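Team Equipment and Operations Coordinator, Briltow Football Club

3 min read

Briltow Football Club is seeking a part-time coordinator for its match-day equipment. The position covers 17 hours per week from February to September, based at the Ludasden ground, and reports to the football operations manager. 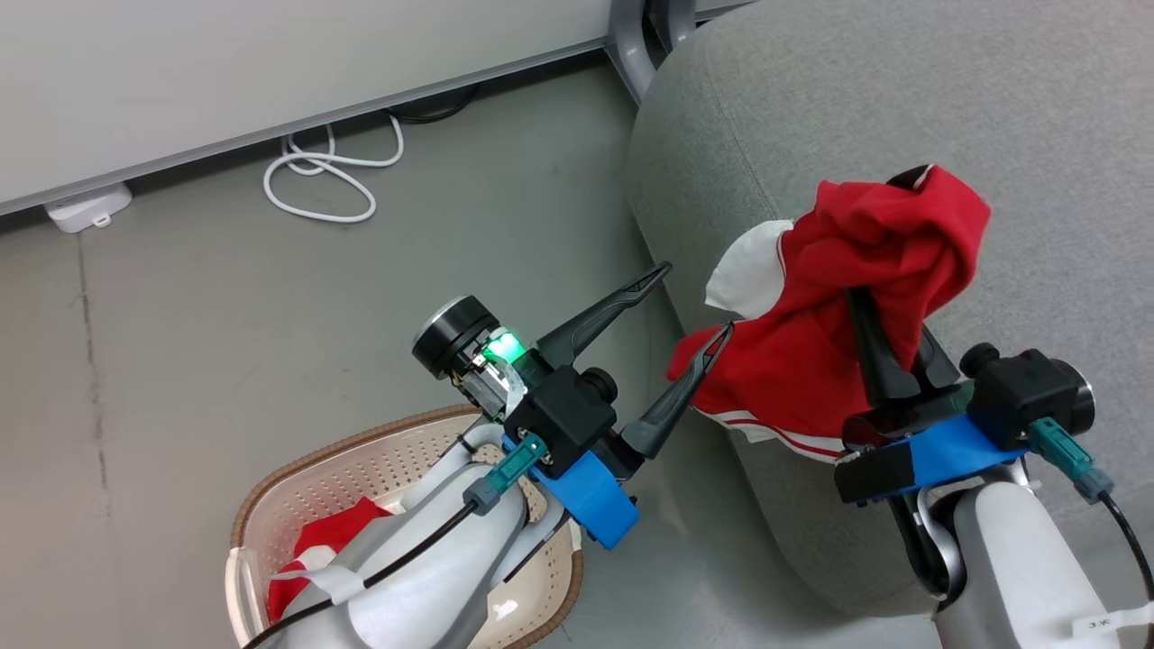

The club holds about 320 playing garments across senior and junior squads. The coordinator maintains the register, records damage and arranges replacements with the supplier. Red items with white panels and striped hems, like the one over the seat, must be washed separately in cold water. Numbering is done in-house on a heat press.

Other duties include issuing training gear, checking goal nets and preparing the change rooms by 8 am on home match days.

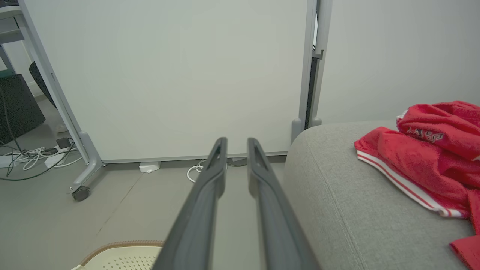 Whiteboard panel, blank side.

Applicants need a current driver's licence, a Working with Children Check and competence with spreadsheets. Experience with the Altar inventory system is desirable. Training will be provided over 3 sessions. 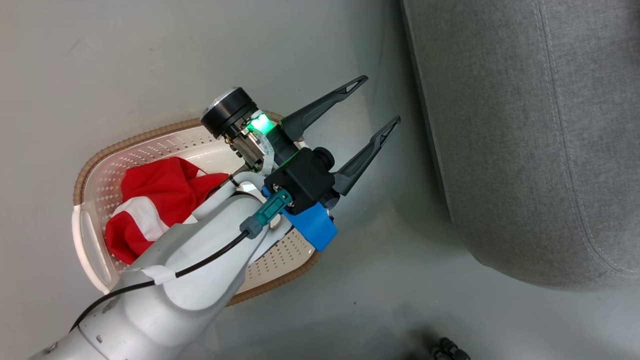

Travel to away fixtures at Chauke is required twice per season and is paid at the ordinary hourly rate, plus a vehicle allowance. Applications close at 5 pm on the last day of November. Quote reference 888 and attach a résumé and the contact details of two referees.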